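Around the Western Shore of Lake Victoria: A Travel Study
Project report, World Regions and Travel
Upendo Rugemalira
Arville College
Friday, October 11, 2024

1. Why I chose this topic

When our class was asked to pick a region and write about it from a traveler's point of view, most people went straight for places with a beach or a famous mountain. I thought about it for a good while and kept coming back to the western side of Lake Victoria, in the northwest corner of Tanzania, where my father's parents lived and where I have been lucky enough to stay twice, the second time this past June. Visitors to Tanzania usually fly in for the Serengeti, Kilimanjaro and Zanzibar, and then they fly home again. The lake is the largest in Africa, three countries share it, and it still gets a page or so in many of the books I looked at (and one of those pages was mostly a map!).

My question for the project was a simple one: what would a first-time visitor with ten days and a modest budget need to know to travel from Mwanza to Bukoba and enjoy it?

2. The lay of the land

Lake Victoria lies between Tanzania, Uganda and Kenya. Tanzania has the southern part, Uganda most of the north, and Kenya a smaller piece in the northeast. The Kagera River comes in on the western side, and the Nile leaves at Jinja, in Uganda. The lake is high up, so although you are very close to the equator the evenings can be cool, and I was glad of a sweater more than once.

Mwanza, on the southern shore, is the big city of the Tanzanian side. It is known for the huge rounded boulders that stand in the water and on the hills, with houses tucked in between them. Bukoba is on the western shore, much smaller and greener, with banana groves running right up to the edge of town. The people of the area are mainly Haya, and bananas and coffee have been grown here for a very long time. Cooked green bananas turn up at almost every meal, and I never got tired of them.

3. How I did the work

I used three kinds of sources. First came the books and maps in our library, along with the Laner Lake Regions handbook, which was loaned to me by my adviser, Mr. Nyamweya, and which I still have to give back. Second came the diary I kept in June, which ran to 147 pages by the time I got home, a lot of it about food. Third were long talks with my relatives and with people I met on the way, who were very patient with my questions and corrected my Swahili as we went along.

I did not use a printed questionnaire. I had made one, but the first time I brought it out my great-aunt laughed so much that I put it away again, and after that the talks went far better over tea.

4. Getting from Mwanza to Bukoba

There are two sensible ways to make the trip. By road you go around the southwest corner of the lake on a long day's bus ride. By water you take the ferry, which usually travels overnight. I did one each way and would tell a visitor to do the same, if the schedule allows. Ask at the port a day or more ahead, as sailing days change and what is printed in a handbook may be out of date before you have even packed.

On the bus, keep a small bag on your lap with whatever you will want during the day. Mine had a scarf, some groundnuts, my diary and a pen that leaked. The stops are short, and sellers come right up to the windows with fruit, boiled eggs and roasted corn. Drink bottled or boiled water, carry more of it than seems reasonable, and buy it before you board.

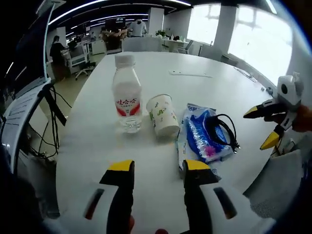
Bottled water and a paper cup on the table.

In Bukoba I spent four nights with family and then tried the Estosano guest house so that I could write about it fairly. It was plain and friendly, with a porch, a mosquito net that reached the floor, and a breakfast of chapati, fruit and very good local coffee. The owner drew me a map to the shore on the back of a receipt, and I have glued it into my diary.

5. What to see and do

Walk down to the lake early, when the fishing boats are coming in. Go to the market next and give it a whole morning. Ask about the old Haya houses, which were tall and round and thatched nearly to the ground. If somebody offers to show you their banana grove, say yes, and wear shoes you do not mind ruining.

I would also leave time for a church service or a soccer match, whichever suits you, and for sitting still. I wrote 993 words one afternoon about nothing but the rain coming across the water, and Mr. Nyamweya kindly asked me to cut them from this report.

6. What I would do differently

Next time I would learn some Haya greetings before leaving, as Swahili got me everywhere but a Haya greeting got me asked inside. I would also keep a proper record of prices. I wrote down bus fares faithfully for two days and then forgot all about it, so the budget section I had planned had to be dropped, and a reader who needs those numbers should ask locally.

7. Thanks

Thank you to Mr. Nyamweya for reading two drafts, to the library desk at Arville for renewing everything without a fuss, and to my family in Bukoba, who fed me and walked me to the bus at five in the morning. The diary can be read on request, apart from the pages where the pen leaked.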